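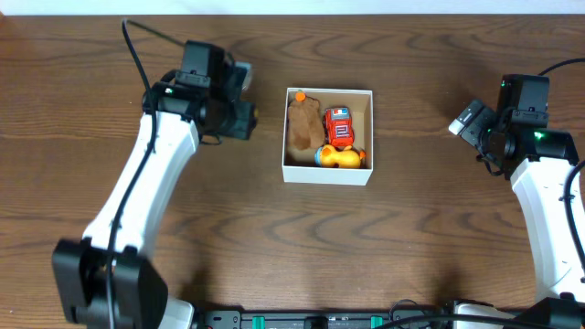 Can the Stallero set be used without a fixed workbench?

Any stable table is sufficient, if it is deep enough for both arms and does not shake when you push it by hand.

Stallero — two-arm set for handling and packing tasks

Successor of the Stallero first series, article 1706. The set is delivered with two arms in white and black, both with gripper, and a black rail on which they are mounted. The cables run along the outside of the arms, so they can be checked and changed without opening a housing. Green lights on the wrist units.

Suitable for small, light goods of mixed shape: soft toys, toy cars, rubber ducks, small cartons. Not suitable for glass or for open liquids.

Technical data
Article: 1706
Number of arms: 2
Reach per arm: 600 mm
Service interval: 3000 working hours
Mounting: rail, on table

The second series has a stiffer wrist and a quieter base joint. The grippers of the first series fit also on the new arms, but must be calibrated again after each change. Please fasten the rail before you connect the power.

For training of the staff we offer a half day at your site, held by Irfan Saragih or Damian Widmer. Spare finger tips and cables are ordered separately from Dedura, normally in stock.

Delivery time is around 2 weeks after order. Questions about the article are answered by Marlene Reinholz, technical sales.

Data sheet last changed: 16/11/2021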